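Who Checks the Checklist?

Every few months another set of good practice rules for robot training data lands in my inbox, and every few months I read the thing to the end looking for the part about what the robot is supposed to learn. The latest comes from Koltusgate. It has 328 numbered requirements. I read all of them, over two evenings, and I still couldn't tell you what a bad demonstration is.

I could tell you how long a session log must be kept, and who has to initial it. I could tell you that a change of operator calls for a new form. There is a page on naming folders. When it finally gets to the person with a gripper in each hand, showing how a thing should be picked up, the document says the motion should be "natural and task-appropriate." That is the whole of it.
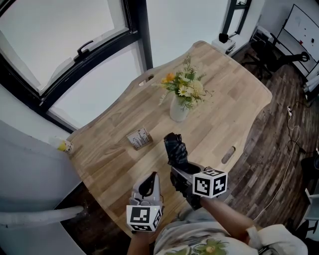
Rules like these get written by people who want something they can audit, and I understand the pull. A form is either filled in or it isn't. Whether a grasp was clumsy, or whether somebody nudged an object into place first and then picked it up, takes judgment, and judgment is expensive. So the standard measures the paperwork and leaves the work alone.

The defenders say you have to start somewhere. Fine. But the Ustia guidelines said the same thing when they came out, and they were six pages long. They grew. Nothing was ever taken out, and the one sentence on grasp quality is still one sentence.

I'd be less sour about this if the rules at least dealt with the room. Objects on a table by a bright window are a different problem for a camera at three in the afternoon than at nine in the morning. Koltusgate asks for "adequate lighting." Adequate for whom? A person can work happily with a white sky behind the glass. I would want the window written down, every time, and I'd give up fifty of the other requirements to get it. 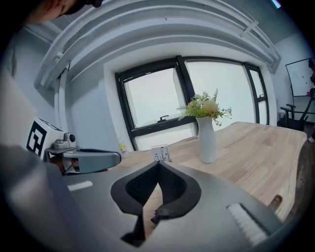
A hand-held gripper at a table with a vase, a paper cup and a small drink bottle.

Then there is the matter of counting. Nirville's buying terms, which plenty of smaller outfits now treat as a standard, ask for 500 accepted demonstrations per task. Accepted by what test? A supplier can meet that number with the same vase in the same spot and the same pair of hands all day. Another supplier, who moved things around and kept a record of the failed tries, might come in short and not get paid. I know which set I'd want a machine in my kitchen to have learned from.
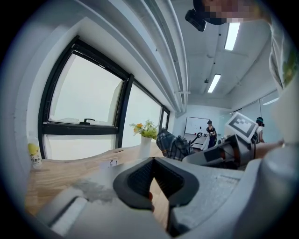

The one document I have any time for is the short guide from Chidiac, and it isn't perfect either. It asks for 3 things on every task: a plain statement of what counts as done, a second person to review a sample without knowing who recorded it, and the failures kept alongside the successes. You could argue with the sample size — I do — but an operator could read it over coffee and do something differently afterward.

Koltusgate is taking comments until November. Mine asks them to cut the folder page and write a real section on grasps, with examples of poor ones. I don't expect much. Last time I sent comments on a draft, I got back a form asking me to classify them.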